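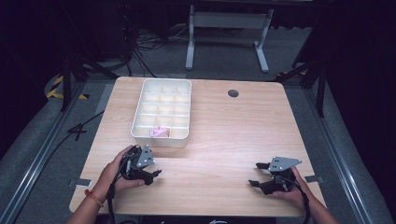

Fifteen Little Squares

Posted 6/24/21 in Desk & Drawers

I have been wanting to write about compartment trays for ages, and now I finally have a white one on the light wood table, so you are all going to hear about it! Three squares across, five deep, thin walls, plain white plastic. Right now there's one crumpled pink thing in the row closest to me and I already love how it looks in there. A little spot of color at the bottom of a square.

Some background. My drawer situation has been bad since November, when I moved my craft supplies out of the big Hasby cabinet and into the desk. The cabinet had deep shelves and everything on them turned into soup. Buttons in with the pushpins, ribbon ends wrapped around the glue sticks, a whole bag of snaps I bought twice. I dumped the lot into a shoebox and called it temporary.

So the tray is for the small soft stuff first -- scraps, ribbon, felt bits, the ends of things I can't throw out. My plan is one color to a square. Pink gets to go first. Greens next (I have so many greens), then blues, and then all the creams and whites, which will probably need two squares to themselves.

I did think about sorting by material. I tried that with the old Costitz boxes and gave up inside a week, because I never go looking for "cotton." I go looking for "that pinky one." Color it is!

A few things I've learned from other trays:

Don't fold the scraps. Scrunch them. They sit down in the square and you can still see what you've got.

Leave a couple of squares open for whatever you're working on that day.

Put the long side running away from you. It takes up less of the width of the table and you keep your elbow room, which matters a lot when you're cutting.

Keep beads out of it unless yours has a lid. I once spilled 151 seed beads on the rug at my Espinoza Street apartment (the packet said 151, I found 2) and I am still a bit sore about it.

Next up is the thread. I have 41 spools and no idea where they're going to live, but I'm thinking of a rack on the wall over the desk. If you have one you love, tell me in the comments, I want to see all of them!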